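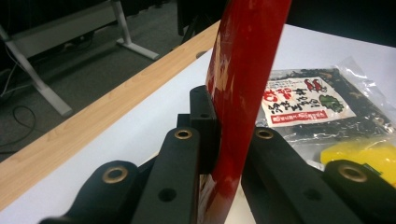
I get asked every few months whether a robot can put the groceries away yet. My answer is still no, with a few notes attached.

Janaka Talukder and I have been arguing about this since February. He thinks packing a pantry shelf is close to solved. I think people who say that have only tried it with boxes. A box has flat sides and stays the same shape when you grab it. Half of what comes home from the shops doesn't. A bag of dried seaweed is mostly air and crinkle, and the film is shiny enough to confuse a camera. Squeeze it too hard and you've got crumbs.

Pouches are a different problem. Soup seasoning in a spout pouch has a hard cap at one corner and a soft body everywhere else, so the weight shifts when you lift it. I'd pick it up without thinking. A machine has to work out which end to trust.
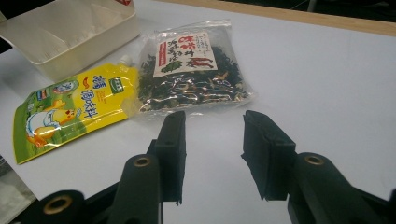

The usual approach now is to show the machine how a person does it, over and over, and let it learn from that. Janaka's favourite write-up is from a small outfit called Brullora, who used 2,753 demonstrations of clearing a table. They got to 70 per cent on items the system hadn't met before. He reads that as nearly there. I read it as three things in ten on the floor or still on the table.

Factories are further along, mostly by keeping the mess out. Every part arrives facing the same way. My kitchen has never once done that.

I'd pay for one that could unpack two bags and not crush the chips. Janaka says I'll have it in a few years - he said that last time too.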